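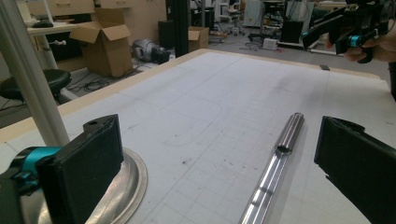 What do you put on a work table top?
I went with plain white and a faint gray grid, and I'd do it again! Small parts show up right away, and if I lay a long piece of slotted metal diagonally I can see at a glance how crooked it is. It does show every speck and smudge, though (sorry, Halside fans, no white top stays clean).

How do I get smudges off?
Damp cloth, drop of dish soap, wipe along the wood edging last.

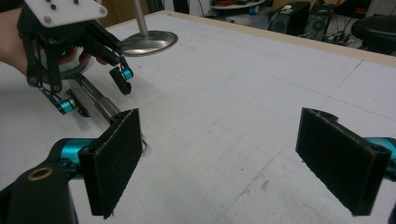

Still gray after that? Go over it again and leave it 24 hours before you try anything stronger.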